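Workshop > Handling Group > Meeting Notes > April

Search notes Go Advanced search

Handling Group – minutes of the April meeting

Present: Kamala Palaniappan (chair), Struan Geddes, Tuấn Võ, Anitha Gounder (minutes)
Apologies: Manikandan Arumugam, who sent his comments in by email and is very much missed at the snack end of the table

1. Last month's minutes

Agreed, with one fix. Struan pointed out that I had put him down as preferring the Zarari jaws when he had only said he liked the way they were packed. Sorry, Struan! It has been changed.

2. Hand-held grippers: Banska against Patitz

This took up most of our time, and I think we were all glad to give it the room. Tuấn went over where he has got to with the two hand-held units. Both carry the same camera and the same mount, so what we are really comparing is the jaws and the linkage behind them, and how they feel after a long session. He has 256 recordings that he is happy with and another 30 that he would like a second person to look at before they go in with the rest.
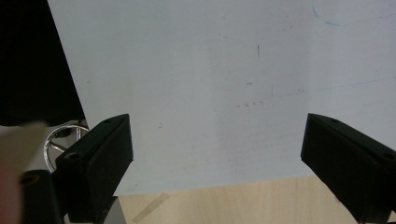
Kamala asked how much of the view we lose to the fingers when the jaws are wide open, as that was the big complaint with the old set. Tuấn feels it is much better than it was, and that the space between the fingers is what matters most for the person reviewing. Struan was a little less cheerful about it. He would like the camera tipped down a touch so that more of the table shows near the fingertips, and he offered to cut a wedge for the mount so we can try it without buying anything. Everyone liked this idea and the wedge is his.

Manikandan's email asked whether plain, pale backgrounds are making life too easy for us. We talked this round for a good while. Kamala's view is that we should keep them for the first comparison, so that both grippers get the same treatment, and then bring in busier tables for the second. Agreed.

3. Bottles and other smooth things

We moved on to the items with curved sides, which have been on our worry list from the beginning. A flat jaw on a rounded plastic bottle touches along a fairly narrow strip, and if you close on it a little crooked the bottle wants to turn. Tuấn finds the Patitz linkage closes more evenly and the Banska has the nicer trigger, and he would dearly love to have the one on the other.
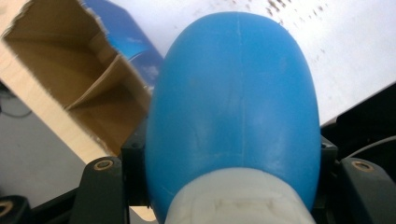
Struan wondered about putting thin rubber on the faces of the blocks. Anitha (that's me) asked that we finish the bare-jaw runs first, or we will never know what the rubber did for us. After some friendly back and forth it was settled that each gripper gets 12 more bottle grasps with bare jaws, and then the same again with rubber on both sides. Squeezing from the middle of the bottle and squeezing nearer the cap should be written down as separate grasps. Last time they were lumped together and poor Manikandan spent an evening pulling them apart.

Kamala also asked that whoever is holding the gripper write down which hand they used. Tuấn is left-handed and the rest of us are not, and the Banska trigger seems to care about this more than the Patitz one does.

4. Controller for the bench arm

A shorter item, you will be pleased to hear. The Thomas controller came back from repair and Struan has it running on the bench again. The quote for a second one is 2640, before shipping, and Kamala felt we could not say yes to that until we know which jaws we are mounting. Held over to the next meeting. Struan will ask whether the price can be kept for us until then.

5. Anything else

Tuấn asked people to please put the charging leads back on the hook by the door. Kamala thanked him for all the patient work on the recordings – it really has moved us along.

The bench is free on Saturday morning for anybody who would like to try both grippers for themselves. Manikandan has already said he will come and bring pastries.

Actions

Struan – wedge for the camera mount; ask about holding the controller price
Tuấn – bare-jaw bottle grasps, both grippers
Manikandan – second look at the doubtful recordings, if he is willing
Anitha – add columns for hand used and grasp position to the log sheet
Kamala – order thin rubber sheet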